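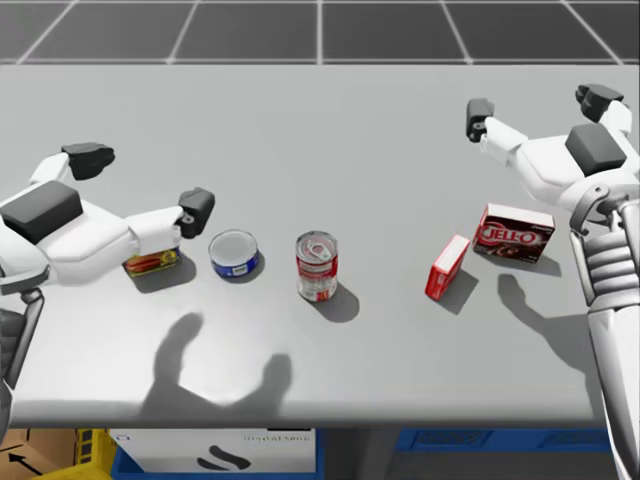 동네 식료품점의 진열 순서와 구매 행동
지역사회조사실습 기말 보고서
제출일: 2023년 11월 15일
지도: Ama Frimpong 선생님

공유 12 | 댓글 0

1. 조사를 시작한 이유

우리 조는 처음에 대형마트의 할인 행사를 조사하려고 했다. 그런데 점포 두 곳에서 매장 안 조사를 허락하지 않아 주제를 바꾸었다. 조원 한 명이 여름방학에 식료품점 Grurkia에서 일한 적이 있어서 점장에게 연락했고, 계산대와 창고를 제외한 구역에서 관찰해도 좋다는 답을 받았다. 같은 길에 있는 Illby도 며칠 뒤 같은 조건으로 허락해 주었다.

두 가게는 파는 물건이 거의 비슷하다. 통조림, 면, 식용유, 시리얼, 우유 같은 기본 식료품이 중심이고 채소는 입구 쪽에 조금 둔다. 다른 점은 진열 방식이다. Grurkia는 같은 종류를 한곳에 모아 두고, Illby는 함께 요리하는 재료끼리 붙여 둔다. 예를 들어 Illby에서는 파스타 면 바로 옆에 토마토소스와 올리브유가 있다. 우리는 이 차이가 손님이 물건을 고르는 방식에 영향을 주는지 알아보기로 했다.

2. 선행 자료

수업에서 읽은 자료에서는 손님이 가게에 들어오기 전에 정한 물건과 들어온 뒤에 정한 물건을 구분한다. 앞의 것을 계획 구매, 뒤의 것을 비계획 구매라고 부른다. 비계획 구매 안에도 종류가 있다. 진열대를 보고 집에 떨어진 것이 생각나서 사는 경우와, 필요하지 않았는데 눈에 띄어서 사는 경우는 성격이 다르다. 우리 조는 설문에서 이 두 가지를 나누어 물었다. 선반 높이에 관한 자료도 찾아보았지만 대부분 큰 매장을 기준으로 한 것이어서 그대로 쓰기는 어려웠다. 작은 가게는 통로가 좁고 선반이 낮아 어른이면 맨 위 칸까지 쉽게 손이 닿는다.

3. 조사 방법

조사는 8월에 사전 방문을 한 뒤 2학기에 진행했다. 방법은 관찰과 설문 두 가지이다.

관찰은 두 사람이 한 조가 되어 입구 근처와 안쪽 통로에 각각 서서 했다. 손님이 지나간 길을 평면도에 선으로 표시하고, 멈춘 곳에는 점을 찍었다. 얼굴이나 이름은 기록하지 않았고 사진도 찍지 않았다. 손님이 무엇을 기록하느냐고 물으면 과제 내용을 설명하고, 원하면 그 기록지는 버렸다.

설문은 계산을 마치고 나온 손님에게 가게 밖에서 부탁했다. 문항은 다음과 같다.

- 오늘 사려고 미리 정하고 온 물건이 있었습니까
- 목록을 적어 왔습니까
- 정하지 않았는데 산 물건이 있다면 무엇입니까
- 그 물건은 집에 떨어져서 샀습니까, 보고 나서 사고 싶어졌습니까
- 찾기 어려웠던 물건이 있었습니까

응답자는 두 가게를 합쳐 33명이다. 처음 계획한 인원보다 적다. 저녁 시간에는 서둘러 집에 가는 손님이 많아서 거절이 잦았다.

4. 결과

목록을 적어 온 손님은 12명이었다. 이 손님들은 가게 안에서 움직인 길이 짧았고, 지나온 통로로 되돌아가는 일이 드물었다. 목록이 없는 손님은 입구에서 안쪽 벽까지 한 바퀴 도는 경우가 많았다. 이 점은 두 가게에서 비슷했다.

가게에 따라 차이가 난 것은 비계획 구매의 내용이다. Grurkia에서는 과자와 음료라는 대답이 많았고, 대부분 계산대 앞에서 집었다고 했다. Illby에서는 소스, 향신료, 치즈처럼 다른 물건과 함께 쓰는 재료를 말한 사람이 더 많았다. 한 응답자는 면만 사러 왔는데 옆에 소스가 있어서 저녁 메뉴를 바꾸었다고 적었다.

반대로 찾기 어려웠던 물건이 있다는 대답은 Illby에서 더 많이 나왔다. 특히 식용유를 찾지 못해 직원에게 물었다는 응답이 여러 개 있었다. 식용유가 요리별로 나뉘어 세 군데에 놓여 있기 때문으로 보인다. Grurkia에서는 식용유가 한 선반에 있어 이런 응답이 없었다.

가격에 대한 의견도 있었다. Arance 오렌지주스는 Grurkia에서 400원 할인 중이었는데, 할인 때문에 샀다고 답한 사람은 적었다. 할인 표시가 선반 아래쪽에 붙어 있어서 못 보았다는 사람도 있었다. 설문 문항에 할인에 관한 질문을 따로 넣지 않아 더 자세한 내용은 알 수 없다.

5. 점장 면담

Illby 점장은 진열을 지금처럼 바꾼 뒤 소스류 주문을 늘렸다고 했다. 대신 물건을 채우는 시간이 길어졌다고 한다. 같은 상품이 여러 곳에 있으면 어느 선반이 비었는지 한눈에 보이지 않고, 유통기한을 확인할 때도 모든 위치를 돌아야 한다. 새로 온 직원은 위치를 외우는 데 시간이 오래 걸린다.

Grurkia 점장은 진열을 바꿀 생각이 없다고 했다. 단골 중에 나이가 많은 손님이 많아서 자리를 옮기면 항의를 받는다는 것이다. 예전에 우유 냉장고를 반대편 벽으로 옮겼다가 원래 자리로 되돌린 적이 있다고 했다. 두 가게 모두 도매상 Yammine에서 물건을 받는데, 배송 상자의 크기가 정해져 있어 선반 간격도 거기에 맞춘다는 설명은 우리가 예상하지 못한 내용이었다.

6. 한계

응답자 수가 적고 조사한 시간이 오후와 저녁에 몰려 있다. 오전 손님은 거의 포함되지 않았다. 또 두 가게 사이의 거리가 700미터여서 손님층이 완전히 같다고 볼 수 없다. Illby 근처에는 원룸이 많고 Grurkia 근처에는 오래된 주택이 많다. 소스를 많이 산 것이 진열 때문인지, 혼자 사는 젊은 손님이 많기 때문인지 이번 자료로는 구분하지 못한다.

관찰 기록에도 문제가 있었다. 첫 주에는 점을 찍는 기준이 사람마다 달랐다. 잠깐 속도를 늦춘 것까지 표시한 조원이 있어서, 둘째 주부터는 발을 멈추고 선반을 볼 때만 표시하기로 정했다. 첫 주 기록지는 결과 정리에서 뺐다.

7. 다음 조사를 위한 제안

한 가게에서 진열을 바꾸기 전과 후를 비교하면 손님층의 차이 문제를 줄일 수 있다. Illby 점장이 겨울에 시리얼과 우유의 위치를 바꿀 계획이라고 했으므로, 그때 같은 설문을 다시 할 수 있는지 물어볼 예정이다. 설문에는 할인 표시를 보았는지 묻는 문항과 연령대 문항을 추가한다. 평면도는 부록 1에, 설문지는 부록 2에 있다.

댓글 0 | 이 글 공유하기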